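Home | Data | Models | Docs | Issues

# Geneo-Hitport: tabletop demonstrations from a hand-held gripper

Geneo-Hitport is 1411 demonstrations of small objects being picked up and put somewhere else, recorded without a robot. The policy trained on them then runs on a robot, which has to make do with what the humans showed it.

## What's in it

- `train/`: 1011 episodes
- `heldout/`: 400 episodes, in a room the policy has never met
- Fisheye video at 30 frames per second, gripper width, wrist pose

Dates in the file headers are in June. Two of our clocks disagreed about which June. Trust the episode index.

## Method

We train one policy on the raw video and one on video flattened to remove the lens curve. We expected the flattened version to win, and had drafted the paragraph saying so. Over 3 training seeds the raw version did better on held-out episodes every time. The paragraph has been retired.

## Known problems

Clear objects are hard. Pose tracking drifts over plain white surfaces, and glare makes it worse. Shadows of hands are sometimes treated as hands, with great confidence.

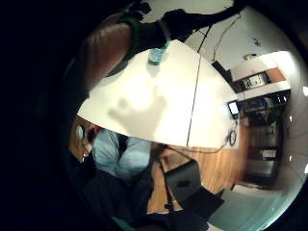
Tănase wrote in on the issue tracker that the drift could simply be the wrist pose lagging the video by a frame or two, and that we should shift one against the other before blaming the furniture. We have now tried this on `train/`. It helps, annoyingly. The corrected poses are in `poses_v2/`; the old ones stay put for anyone who has grown attached to them.

## Changes

2022-10-22: added `poses_v2/`, fixed the spelling of "gripper" in two places.

Contact: Cillard data desk | © Cillard | Back to top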